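Moving the Mouse: Our Year with a Hand-Held Gripper
Final report, Yau Robotics Club, Tritis project
6 September 2018

Why we picked this

Our club has built line followers and claw arms for as long as any of us have been members, and we love them, but when February came and it was time to choose a project we all wanted something new. We settled on Tritis, which is our name for a set of recordings of small everyday jobs done by a person holding a gripper with a camera on it. A robot arm can later learn from those recordings. The job we ended up spending the most time on was moving a computer mouse on and off its pad, and we grew quite fond of it!

Working at the outdoor table

We started indoors at the Pitlow lab, on a plain white bench, and everything went so smoothly that our mentor asked us (kindly) what we thought a robot would learn from a plain white bench. So we packed the gear into two backpacks and went out to the Jikham plaza, where the round tables have slats and there are hedges and trees behind. We used the clear mouse and the blue pad for all of it. A see-through shell is harder to pick out against a background than a solid one, and we wanted the harder version.

The approach was the part we practiced most. Both fingers have to come down with the mouse between them and a gap left on each side, and only then do you squeeze. 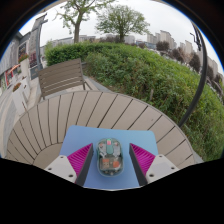
When the mouse is off the pad

Half of our recordings have the mouse sitting on the bare tabletop, turned at an angle to the pad. These were slower going for every one of us. You have to turn your wrist to match the mouse, and it is very easy to bring one finger in closer than the other – we all did it, even near the end, when we should have known better. We kept those takes as long as the mouse was not knocked away.

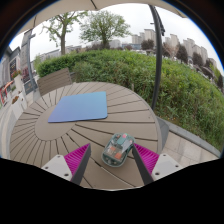
What we ended up with

We recorded 305 takes in all and kept 2,911 seconds of usable video after trimming. For the final check we set aside 80 takes and had two members go through them separately, marking whether the grasp was clean from start to finish. They agreed on 78. The other two were both angled starts, and we argued over them happily for most of a lunch.

What we would change

We would write the labels down the same day. We left ours for a week and then had to watch a great many takes again. We would also like to try a second mouse with a solid shell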